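4. Loading the jar (fruit drinks and purees)

146 Shares 3 Comments

This section applies to the Zilton tabletop blender with the standard jar. For crushed ice, see Section 6.

4.1 Before loading

1. Place the motor base on a flat, dry surface. Leave the power cord unplugged.
2. Remove the jar from the base and stand it in front. Do not load the jar on the coupling.
3. Take off the lid and lay it flat within reach.
4. Check that the blade assembly is tight. Do not touch the edges of the blades.
5. Cut peeled mango into cubes and keep them in a bowl until needed. Remove all of the stone.

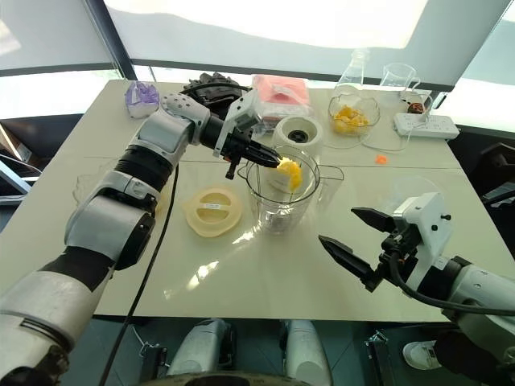
CAUTION: Do not drop frozen pieces from above the rim. Lower them into the jar. Frozen fruit can chip the blade coating.

4.2 Adding fruit and liquid

1. Add the soft fruit first. One drink takes 200 g of mango.
2. Add 100 ml of cold water or milk. Pour from a separate cup, with the spout of the jar turned away from the base.
3. If yogurt is used, add it after the liquid.
4. Pick up any pieces that have fallen on the work surface and discard them.

NOTE: Keep the power strip clear of the pouring area. If liquid reaches an outlet, switch off the supply at the wall before wiping.

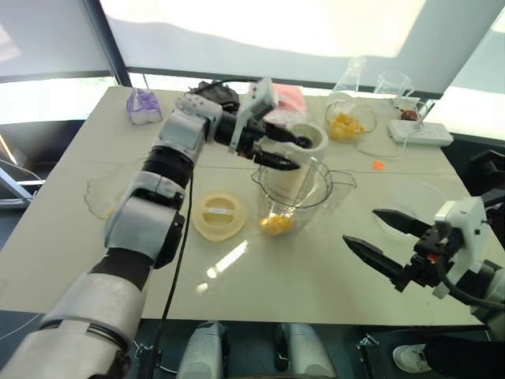 5. Wipe the rim. Fruit pulp trapped under the lid seal is the usual cause of leaks.
6. Check the level against the markings on the jar. Do not fill past the MAX line.

4.3 Fitting the lid and jar

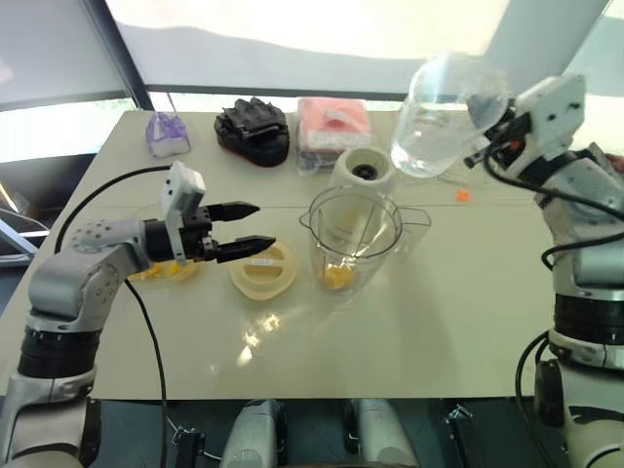 Reading time: 2 min | 181 views

1. Press the lid down evenly until the seal sits inside the rim.
2. Lift the jar by the handle and set it on the coupling.
3. Turn clockwise until it clicks. The motor will not start if the jar is not locked.
4. Plug in the cord and select speed 1. Move to speed 2 after the large pieces have broken down.

WARNING: Unplug the base before removing the jar or clearing a blockage.

Replacement lid seals: order part 3865 from Estcombe.

Section text: Ustyna Vakulenko. Revised March.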